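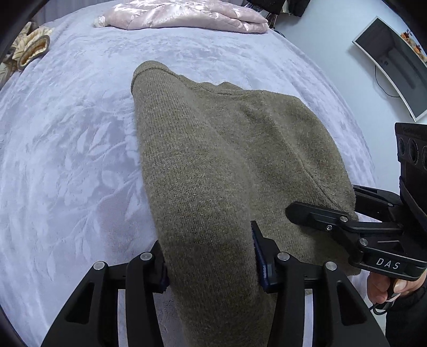 *Two grippers, one sweater, on the bed at the Ciltdale flat.*

Rosalind Ferreira had folded the sweater so many times that she had stopped thinking of it as clothing. It was an object with a front, a back and two arms that got in the way. The form on her clipboard called it Item 6. Item 5 had been a bath towel, which was easy, and which she missed.

"Left hand closed," she said out loud. She had picked up the habit of talking in the second week. It kept her from rushing.

She worked out of a rented flat in Ciltdale, over a shop that sold blinds. The lab was in Otevport, an hour away by train, and had tables and lights and a coffee machine. But the project was about homes, and the head of the project, a quiet man called Uçar, had decided that a lab table was the wrong place to learn folding. Tables were flat and hard. Nobody's mother folded sweaters on a steel table. So they paid people to do it in bedrooms, with a gripper in each hand, and the recordings went to Otevport at night and were used to train a policy called Isus, which ran on the two-armed machine behind the glass.

The method was simple enough to fit on one sheet. You did the task with the grippers as if they were your hands. You did it 100 times. If you made a mistake you kept going and fixed it. At the end of each try you opened both jaws, lifted them clear and said "done."

It was the part about mistakes that Rosalind kept breaking.

She didn't mean to. She had worked in a dry cleaner's for most of her life, and when a sleeve went wrong there, you shook the thing out and started over. It was quicker. So when a sleeve went wrong here she stopped the recording, deleted it, shook the sweater out and began again. Her folds were beautiful. The edges lined up. She sent in her first batch on a Monday and was pleased with it.

Uçar called two days later.

"It folds well," he said. "When nothing goes wrong it folds better than any we have."

"Good."

"It was 75 out of 100 on the towel. On the sweater it is 5."

She thought she had heard him wrong. "Five what?"

"Five out of 100. I'll show you, if you can come in."

She took the early train. He had the machine set up with a bed in front of it, a real one with a plush cover, and a sweater much like hers laid out on top. He pressed a key. The arms came down and took hold of the hem, and for a few seconds it was like watching herself. The left jaw did the small tuck she always did before a lift. She had not known she did it until she saw it done by something else.

Then the right sleeve slid out from under the fold. It wasn't far, maybe the width of a hand. The arms stopped. They moved up a little, moved down a little, and stopped again. The sleeve lay there on the cover. After a minute the timer ran out and the arms went back to where they had started.

"What is it doing?" Rosalind said.

"It's never seen that."

"A sleeve coming loose?"

"Not once. I looked through everything you sent. In your files a sleeve never comes loose." He said it without any blame. "So it gets there and it has nothing. It doesn't know that's a place you can come back from."

She asked to see it again and he ran it again. This time the collar flopped over and the arms stopped at that. She watched a third one. It bothered her more than she would have guessed. She had once trained a girl at the cleaner's who stood exactly like that in front of the press whenever a shirt went on crooked, holding the cuff, waiting to be told.

On the train home she wrote *keep the bad ones* on the back of her ticket.

It took her most of April to learn to do it. Her hands wanted to stop. A fold would start to go and her thumb would already be moving to the button, and she would have to say, "No, carry on," and carry on. Without her fingers she was clumsy at it. A loose sleeve had to be pinched near the seam and not at the cuff, because the cuff just stretched. If the hem rolled, she pressed it down with the side of one jaw while the other held the bulk of the sweater still. If the whole thing twisted, she let go of everything, waited, and took it by the shoulders. None of this was on the sheet. She started a second sheet of her own and taped it to the wall beside the first.

Some of the tries were ugly. One went on so long that her wrist cramped and she finished it with the sweater in something closer to a bundle. She said "done" anyway and saved it. She expected a call about that one, but none came.

After a while things stopped going wrong as often, because she had gotten good, and that was a problem too. She called Otevport to ask what to do.

"Start from a mess," Uçar said. "Drop it on the bed and begin from wherever it lands."

"Inside out?"

"If it lands inside out."

So she dropped it. She dropped it from waist height and from shoulder height, and once she threw it. She turned it half inside out. The wool began to pill where the jaws took hold, and fuzz came off on the pads, and she wiped them between tries with a damp cloth.

When the second batch was in, she went back on the train. Uçar had two students with him this time and somebody had brought rolls. The sweater was on the bed in a heap. He pressed the key and stepped away.

The arms came down and found the hem. They did the small tuck. They lifted, and the right sleeve slid out, just as it had before, and the arms stopped.

One of the students put down his roll.

The left arm let go first. It moved across, slower than she would have done it, and pressed the body of the sweater to the cover. The right one went out after the sleeve. It missed the seam and closed on air. It opened, shifted over and closed again, and this time it had it. It brought the sleeve in, laid it down, and went back to the hem.

The fold it made was not very good. One side was longer than the other and the collar stuck out. Rosalind would not have handed it over a counter. The jaws opened and rose clear of the bed.

"Done," she said, out of habit.

Uçar wrote something in his book and shook the sweater out over the bed. "Again?" he said, and she said yes, and took a roll.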